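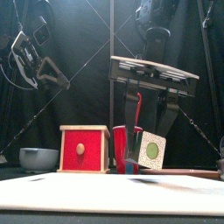

4.2 Do shorter menus reduce plate waste?

The claim that a shorter canteen menu cuts food waste has been repeated so often that it is now cited without a source. We traced it to a single trial in Putau, where 25 canteens dropped half their hot dishes and reported less waste by July. The trial had no comparison group. It also moved to smaller plates in the same month, and the authors never separate the two changes.

Our own data give the claim little support. Of the 871 diners surveyed in Lukurska and Kongkaew, 400 ate from the short menu and the rest from the usual one. Leftovers per tray differed by less than the error of the kitchen scales. Kaewkla reads the same numbers as "a promising trend." We do not see how — a trend that vanishes when one canteen is removed is a weak basis for advice to schools.

Figure 3. Setup with two arms, the left one holding nothing.

Self-reports were rosier. On the short menu, 69 diners said they wasted less than before, yet their trays weighed the same as everyone else's. People who have been told that a change is meant to reduce waste may simply say that it did. Earlier studies that relied on questionnaires alone should be read with this in mind, including the two Idico reports.

Shares: 25

Comments (3)

mealplanner_j: Were the scales checked between sites? I can't find it in the methods.

Thanakorn Kaewkla: I stand by "promising." Removing the largest canteen is hardly a neutral test.

R. (reader): Plate size again. Somebody please run that one separately.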